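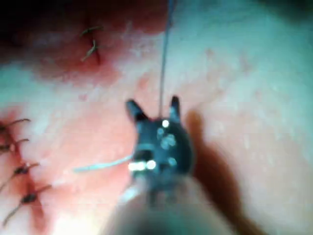
How did Hamdia's program know where to put the next stitch?

It looked back at the one before and measured off the same distance along the wound, which was how her grandmother in Yimer had taught her to hem a skirt.

She had tried to explain this to Gunther Ehlers over lunch, and he had laughed so hard he had to put down his fork, but he came by the lab afterward all the same and pulled up a stool. Gunther had been a surgeon at Skovdale for most of his life and he liked to watch things being sewn, whoever or whatever was doing the sewing.

"What's it going to do about the thread?" he asked. He always asked about the thread.

"Pull until it feels the tissue start to give, then ease off a little," said Hamdia. That part had taken her since June. The first version had pulled every stitch exactly as hard as the last, and Gunther, looking over the results, had told her kindly that she'd built a very expensive sewing machine.
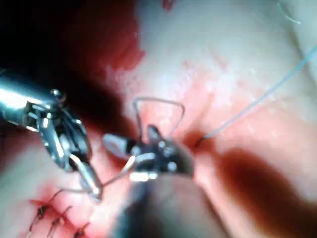

So she had gone back and asked him to sew for her, evening after evening, while the computer recorded how his hands behaved, the little pauses especially. He grumbled about his knees and brought pastries from the place on Brosham Street, and by the end she had 66 runs she could use and a keyboard full of crumbs. The new version learned from those, and it had picked up his pauses along with everything else, even one just before each knot that she couldn't find any use for.

"Why do you stop there?" she asked him now.

Gunther thought about it for a good long while, rubbing his thumb along the edge of the bench.

"I had a teacher in Kamar," he said at last, "a Mrs. Frerichs, Gisela Frerichs, and she used to rap the table if you tied too soon. I suppose I'm still waiting for her."

Hamdia had planned to take the pause out that afternoon. She saved the file as it was and went to see if there was any coffee left.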